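Preparing Denim and Belts for Donation

Urnness Community Clothing Service accepts adult and children's clothing at its Texier Street depot throughout the year. Donors are asked to follow the steps below before delivering items. Garments that do not meet these requirements may be declined at the counter.

1. Empty all pockets, including the small coin pocket. Keys, tissues and transit cards are the items most often left behind.

2. Wash jeans inside out in cold water and dry them fully. Do not use fabric softener or scented products.

3. Remove the belt and check it separately. Braided cord and leather belts should be wiped with a damp cloth and left to air dry away from heaters.

4. Inspect seams, hems and pocket edges. Faded colour and light fraying are acceptable. Open tears longer than 6 cm are not.
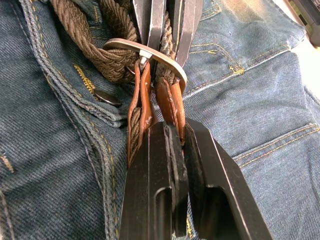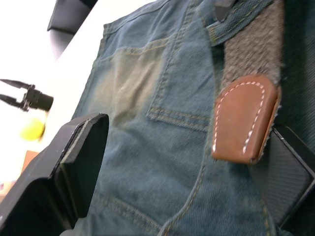
5. Fasten zippers and buttons, then fold each pair lengthwise and in thirds. Write the waist and inseam measurements on a paper tag and attach it to a belt loop with string. Pins and staples must not be used.

6. Pack jeans in bundles of no more than six pairs. Belts should be coiled and placed in a separate clear bag.

Deliveries of more than 2 boxes require a booking through the Jistix online calendar. Tax receipts are not issued for used clothing.

Items unsuitable for wear may be left in the grey textile recycling bin at the rear entrance, 153 Texier Street. The depot closes for stocktaking during the first week of November.

Last updated: Feb 22, 2023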